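Okay, it's January, it's dark by five, and I have finally started on the hall closet and the shelf over the washing machine. Settle in, this is going to be a long one, I've got tea.

---

For those who are new: I moved into my aunt Drahomíra Dvořáček's old apartment on Lokcombe last spring, and she left behind (with her blessing, she's very much alive and calls me every evening) pretty much everything she didn't want to carry down the stairs. Vases! Tins! Pots for plants, pots without plants! I have been walking around it all for months.

---

My system, if you can call it that, is one shelf a night. Everything comes off, the shelf gets wiped, and only the things I'd miss go back up. The rest goes in the hallway until I can get it over to the thrift store on Štefanec Street. The hallway is currently a bit of an obstacle course.

---

Tonight was the decorative shelf, which I'd been putting off - it's the one I like best and I knew I'd want to keep the lot.

---

First out the door: the glass swan. Sorry to the swan. Drahomíra told me on the phone that she never liked it either, it was a gift from a neighbor and she kept it out for years in case the neighbor came by. The neighbor moved to the coast when I was in middle school.

---

Second: a stack of saucers with no cups. I did hold on to one, the green one, for the soap in the bathroom. I tried it there right away and it looks lovely, so that's a small win before dinner.

---

Dinner was toast, in case anybody's worried about me.

---

A tip I picked up from my Rellov group (it's the little neighborhood swap app, very sweet people, 1,746 of us now and half of them are giving away jam jars): put a towel down on the table before you start setting things on it. It's quieter, nothing chips, and you can bundle up the crumbs and the dust at the end and shake it all out over the balcony.

---

Then wipe with a barely damp cloth, then a dry one. I used to go straight in with spray cleaner and I ruined the finish on a picture frame that way, so now I only use water unless something is really sticky. The old Pluvico cloths are still the nicest ones I own, even with the holes.

---

Anything with ridges or grooves gets a soft paintbrush first. A cheap one, the kind you'd use for a kid's watercolors. Dust packs itself down in there and a cloth just slides right over the top of it. You go along the groove, tap the brush on the towel, go along the next one. It's slow but I find it very soothing with the radio on.

---

Which brings me to the brown ribbed one, a.k.a. the beehive, a.k.a. the thing I have loved since I was small enough to run my fingernail down the side of it and make that noise until somebody told me to quit.

---

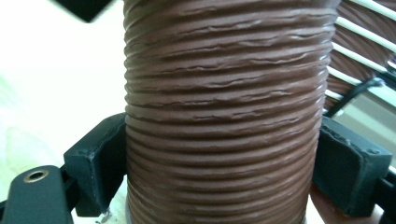

*The beehive, upside down if you ask me. All ridges, and quite wrinkled up top.*

---

I asked Drahomíra what it was for and got a twenty-minute story about a train trip, and I still don't know! She's had umbrellas in it, she's had dried grasses in it, and she says one winter it just stood behind the door doing nothing at all. I love that.

---

Does anyone know what to do about creases like those, by the way? It's smooth and a little shiny, could be plastic, could be something leathery, and I don't want to put a conditioner on it and find out the hard way. My plan is to leave it be and keep it away from the radiator, but I'm open to ideas from people who know more than me.

---

I'm also a bit in love with the color. Reddish brown on the ridges and then proper dark chocolate down in between. I've been looking at paint cards for the hall and I may take it along to the store and see if they can get close. One wall only, I promise, before my sister writes in.

---

So it stays, obviously. It's got the left end of the shelf all to itself, and next to it there's the green... no, wait, the saucer's in the bathroom. Next to it there's a gap, and I'm going to try very hard to leave it a gap.

---

Tomorrow is the tin shelf. I peeked in one already and it's buttons, and under the buttons there's a smaller tin, and I had to put the lid back on and walk away or I'd have been up until midnight.

---

If you're local and you need saucers, message me before the weekend, they're clean and wrapped and ready to go. You're welcome to the swan too!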